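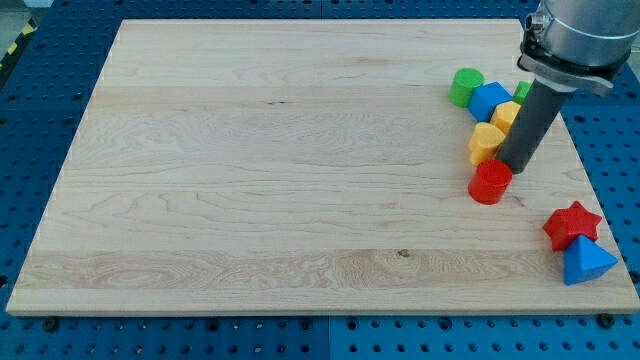
Henk De Smet wrote to us in May to say he'd like a kitchen counter he could oil himself, and could we please stop telling him to wait for the fall. Well, Henk, fall came and went a little, but the wait is over!

26 November 2018. I'm very happy to tell you that Wouters is opening its second shop, in the old Gurkow mill building, and that our new line of solid wood counters goes on sale there the same morning. It's called Bonano (my daughter picked the name, and I lost the vote). Doors open at nine and there'll be coffee.

The mill dates from 1830 and we've left as much of it alone as we could. The floor slopes a bit toward the river, so mind your cup. Downstairs you'll find the counters, and upstairs is Frans Van Beek with his finishing bench, where you can try oils and hard wax on offcuts before you commit to anything. I spent a whole Saturday up there myself and went home with three different shades on my sleeves.

Bonano counters are sold by the running foot, starting at $109, and every one is cut to your own measurements. Sinks and cooktop openings cost extra, and we'll quote those when you bring in your drawing. A rough pencil sketch is fine. We deliver free within the county, and for the first 185 orders we're throwing in a tin of Hastusska oil and two cloths.

Frans also runs a free evening class on sanding and oiling, every other Thursday at the mill. Seats go fast, so call the shop or stop by the front desk to put your name down.

Press are welcome any time during opening week. Ask for me at the desk and I'll walk you around.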